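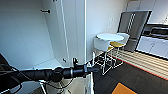 A kitchen with a round white table and two white chairs.

Darkum to return to cinemas with rebuilt sound mix

2 min read
42 shares - 4 comments

The family drama Darkum will go back into cinemas in August in a new version, with a rebuilt soundtrack and a corrected colour grade. Distributor Pruvost confirmed the release on Wednesday. The running time is unchanged and no scenes have been added or removed.

Director Maëlys Marchal supervised the work with the film's original editor, Ginette Delaunay. The picture was scanned again from the camera negative, as the earlier digital master had been taken from a print and carried its contrast and grain. Most of the visible difference is in the night interiors, where shadow detail had closed up.

The larger job was the sound. Darkum was first released with a mono mix, and its long dinner-table scenes are known for overlapping dialogue that many viewers found hard to follow. Separate dialogue, music and effects reels were found in storage at Skakau, the post-production house that finished the film, and these were used as the basis for the new mix. One reel had shrunk and had to be transferred at reduced speed, then corrected for pitch.

"We did not want to clean it until it sounded like a different kitchen," Marchal said in a statement. "The brothers talk over each other and the father talks over both. That stays. You should now be able to choose who you listen to."

Delaunay said the original cutting notes were used to check sync on more than 40 shots where dialogue had drifted by a frame or two in the older master. A short exchange between the mother and the younger son, previously almost inaudible under a running tap, is now clear. Its wording was checked against the shooting script.
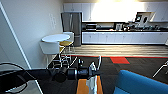
Will the original mono mix still be available?
The mono track will be included on the home release as a second audio option, but cinemas will receive only the new mix.

Pruvost will supply the film to cinemas as a standard digital package, with English subtitles as a separate file. Open-captioned sessions will be left to individual venues. The first public screening is at the Stundon, followed by a discussion with Delaunay. Marchal is working on another film and will not attend.

The new version keeps the original aspect ratio. Some television copies were cropped at the top and bottom to fill a wider screen, which removed part of the opening titles - these copies will be withdrawn when current broadcast licences expire.

Pruvost has not set a date for the home release. Ticket sales for the Stundon screening open at noon on Wednesday through the cinema's box office.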